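Print this page | E-mail this article
8 comments | 2 shares

Review: the Drevach clutter kit for simulated grasping

I have wanted something like this for ages. Drevach is a simulated tabletop kit for testing grasping methods, put out by the Mandura group, and it comes with their own method, Sorrentino, ready to run. I installed it in February and have hardly opened anything else since.

The idea behind Sorrentino is simple enough to explain over tea. Most grasp planners look once, pick a spot and go. Sorrentino keeps looking on the way in, and if a new view makes the chosen grip seem worse, it swaps to another without starting the whole reach again. Lovely to watch when it changes its mind halfway down!

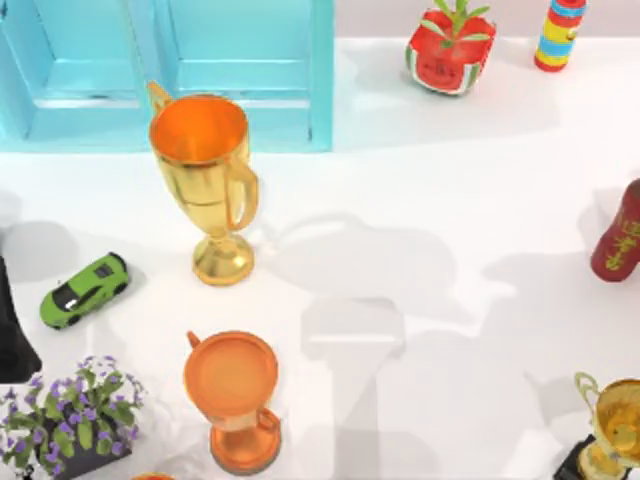 Object choice is where the kit won me over. Older test sets lean on boxes and tins, and a method can get very good at boxes and tins while learning little else. Drevach mixes in awkward shapes with thin parts – the trophy cups are the ones I keep going back to, with a wide rim, a narrow foot and handles that curve away on either side, so a planner has to choose between several tempting places to hold. One is glossy gold and another is matte orange in a similar shape, handy if you want to know whether a shiny surface is upsetting your vision model. The soft shadows on the white table are a good test as well, and my own segmenter made a proper mess of them at first.

Close work near furniture is the harder half. I ran Sorrentino against the plain look-once planner that ships with the kit, and in open space there was little between them. Near an upright panel the gap was plain, and it was the late switch that did it. 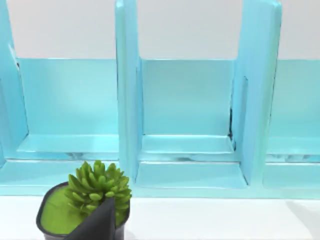

The look-once planner tended to commit to a side grip and then run out of room, while Sorrentino would usually come round to something steeper. It does dither now and then, and I had 2 runs where it swapped back and forth until the time limit. A small penalty for switching cured that on my machine – I'd love to see it made the default.

Grumbles? The set-up notes skip a step on paths, and leaves are slow to render on an older card. Neither has put me off. If you work on grasping at all, give it an evening.

Reviewed 11th March

Contact | © Lotcombe Robotics Notes | Back to top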